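Wundura Makers Help > Robots and automation

Hanger swings away when the second arm comes near

geledska_shed
Posted November 2021

Hello all. In our shared workshop in Erkbridge we are building a two-arm setup which should hang socks on a clip hanger. The hanger is on a wire hook from a dowel, fixed with tape. When one gripper pushes a sock to a clip, the whole hanger turns, and the second arm then misses it. I have tried slower speed, and 10 seconds of waiting between moves, but it still turns. Should I fix the hanger completely, or is there a better way? I would like to keep it a bit like at home.

Farah
Two questions in one, I think. The turning comes from the single hook. A stiff wire helps only a little. Let one arm hold the end of the bar while the other one does the clip, and let go only after the clip is closed. Please check also the tape, mine crept along the dowel after some days and all my saved positions were wrong by the width of a finger. I have now a small notch in the wood.

For the clips, change to ones with a weaker spring. Strong ones need so much force that the bar tips.

tinker2755
just zip tie it

pegbasket
I agree with Farah about holding the bar. I would add: start with the clips nearest to the holding arm, and fill the far side last. My hanger was also tilting when all the socks were on one side, so I alternate left and right. 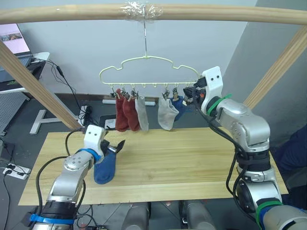
With thick winter socks I grip closer to the cuff, otherwise the fabric folds over and the clip takes only the edge of it.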